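Minutes: Review of the Prestel Bench Cell Trial, Desktop Teardown Line
September

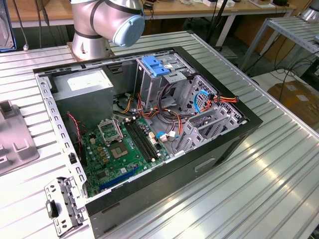

Minutes prepared by the refurbishment office, Mostden

Meeting opened at 9:40 am in the upstairs room. Present: workshop, purchasing, safety, sales and the office. Apologies from the Mollitz depot, who sent written comments. The supplier, Olaniyan, joined by phone for items 3 and 4 only.

1. Minutes of the last meeting

Accepted with one correction. The trial licence covers the arm and the teaching software. It does not cover the parts-sorting module, which is quoted separately.

2. Workshop report

The workshop has been running the Prestel cell on desktop towers only. Laptops and all-in-ones were left out, as agreed in August. Towers go on their side with the panel already off. Opening the case is still done by hand and the workshop would like it to stay that way for now, as there are too many kinds of latch and thumbscrew.

The steps under trial are memory removal, unplugging SATA data cables, and lifting out expansion cards. Processor removal was on the original list. It was dropped after the second week and is done at the hand bench before the case goes to the arm. The workshop said the levers on the older sockets vary too much and a bent pin costs us the board.

Total towers through the cell to date: 2194. Of those, 1838 went through with no one stepping in. Someone stepped in on 177 to clear a cable, and the rest were pulled before the cycle finished and done by hand. The workshop asked that the last group be broken down by cause, because at the moment the log only says "stopped".

Memory removal is the best of the three. Cards are fair. Cables are the weak point. Where the power leads are bundled across the middle of the case the arm has trouble getting a clear path to the data cables behind them. Staff have started pushing the bundle to one side before the case goes on the bench. It is quick to do but it isn't in the written procedure, and the night shift has not been doing it. This probably accounts for the difference between the shifts that was raised last time.

Blue release latches on drive cages were discussed. The arm can find them but can't hold one and slide the drive at the same time. Olaniyan to be asked about this under item 3.

Purchasing asked if small form factor cases could be tried. The workshop said not until the cable problem is sorted out.

3. Supplier questions

Olaniyan was asked the following.

Latches. The supplier said a two-finger grip with a longer lower finger is on offer and would press the latch while pulling. It fits the same wrist. There is no charge to try it for the remainder of the trial. The workshop accepted.

Stopped cycles. The software can record the step and the joint position at every stop. It is turned off by default to keep the files small. Olaniyan will send instructions for turning it on. The office asked why this wasn't mentioned at the start. The supplier said it is in the manual.

Response times. Mollitz wrote in to say they had waited too long for a callback on a calibration fault. The supplier agreed the callback was slow and put it down to the ticket being logged under the wrong site. Mollitz and Mostden will have separate account numbers from now on.

Spare parts. Grip pads are the only item expected to wear out within a year. They are sold by the pair and kept in stock in this country. Anything inside the arm goes back to the factory, and a loan arm is included at the higher service level only.

4. Price

The quote for the standard service level is $3170 a month per cell on a three-year term. The higher level was not priced in writing and the supplier was asked to do so before the next meeting. Sales pointed out that at the present rate of cases needing hand work, we would be paying for the cell and still staffing most of a bench beside it. Purchasing said the same was true of the first panel saw we leased and that the comparison should be made against a full bench of hand work over a whole quarter.

There was some discussion of buying outright. The supplier does not sell the software without a support agreement, so outright purchase would save less than expected. Purchasing will get the figures anyway.

Olaniyan left the call at 10:35 am.

5. Safety

No injuries. One near miss, when someone reached in to straighten a cable without pressing pause. The arm was between moves and had not been stopped. The pause button is on the far side from where most people stand. Safety wants a second button fitted on the near side and will not sign off on a longer trial without it. The workshop agreed.

Case edges were raised again. Cut-resistant gloves are to be worn when loading and unloading, including by visitors who want to have a go. Cases are not to be left with a bracket hanging out over the edge of the bench where people walk past.

Cartons for stripped parts are to be kept out of the walkway. Safety will tape the floor.

6. Comments from Mollitz

Read out by the office. Mollitz is in favour of carrying on. They find the cell slower than a good technician on a single case but steady over a full shift. They would like the teaching screen to use larger type. They also asked if saved programs could be shared between the two sites, so that a case model taught at Mostden does not have to be taught again. The workshop said it had tried this and the file loaded, but the bench height was different and every pick was off. It should work if both benches are set to the same height. Mollitz to measure theirs and let us know.

7. Decision

Agreed to extend the trial to the end of November on the present terms, on condition that the second pause button is fitted first. No commitment to a three-year term until the stop log has been looked at. Sales asked to have it noted that they would have preferred a shorter extension.

8. Actions

Workshop: turn on the full stop log once instructions arrive. Add the cable step to the written procedure and go through it with both shifts. Fit the longer grip finger and report on drive removal.

Purchasing: get the higher service level in writing, and an outright price. Work out the cost of hand labour for one quarter.

Safety: order the second pause button, tape the floor, check glove sizes.

Office: pass the account numbers to Mollitz and ask for their bench height.

9. Other business

The label printer at the receiving door is fading again. Purchasing to order a new head.

Sales would like to bring two customers through to see the cell in October. Agreed, provided it is a morning and the workshop gets notice.

Meeting closed at 11:15 am. Next meeting after the stop log has run for four full weeks, time to be sent out by the office.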